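Keeping yarn and soft toys together in an open box: bad idea?

Asked in Home Organizing > Small Spaces
Viewed 500 times

Hi everyone! Long-time reader, first question, and I apologize in advance for rambling. We moved into a smaller place in October and my daughter and I now share one bedroom, so my knitting things and her soft toys have ended up living side by side. I have 14 balls of yarn left over from blankets and hats (I counted them last night, and there may be more under the bed), and she has more stuffed animals than I would like to admit. At the moment it all goes into open boxes with no lids, yarn and toys mixed, because she can tidy those up herself and I love that she does it.

My worries are dust, tangles, and moths, in that order. Do I need lids? Should the yarn be kept apart from the toys? And do I leave the paper bands on the yarn or take them off? I'd like to keep the open boxes if there's any sensible way to do it, they're cheerful and she picked them out.

3 answers

Answer 1 (accepted)
Posted June 15, 2024

What a nice problem to have, sharing your yarn with a little helper! I did the same for years with two children and a very small apartment. Open boxes are fine for anything you use every week or so. Dust only gets bad on the things that sit, so keep the balls for your current project in the open box and put the rest away in something that closes.

Leave the bands on, please. The band has the color and dye lot on it, and you will want both the day you run short in the middle of a sleeve (ask me how I know). If a band slides off, tuck it down inside the ball.

For tangles, find the loose end, wrap it around the ball a few times and slip it under the band. Toys with long ears or ribbons are fine next to yarn, but anything with Velcro or a zipper should go elsewhere. I use the shallow Nivonik boxes, 4 of them in a row under the window, and I wipe them out whenever I change the beds.

Answer 2
Lids. Moths like wool. We lost a Lawal blanket that way.

Answer 3
I agree with most of the first answer, though I'd add that moths only care about wool and other animal fibers, so if your leftovers are acrylic or cotton you can relax a good deal. Check the bands for that too. Real wool I keep in zip bags, squeezed flat, and the bags can still go in the pretty box. Give the toys a wash before they move in with the yarn, and let them dry all the way through. A mixed box looks lovely on a bed with a kid's blanket behind it, and I'd hate for you to give that up.
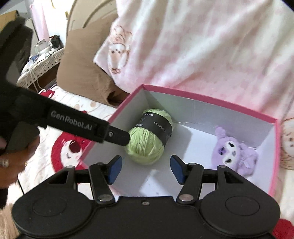 Firnier: Does the zip bag trick work for half-used balls? Mine always seem to spring loose once the middle has been pulled out, and then the band won't stay on either.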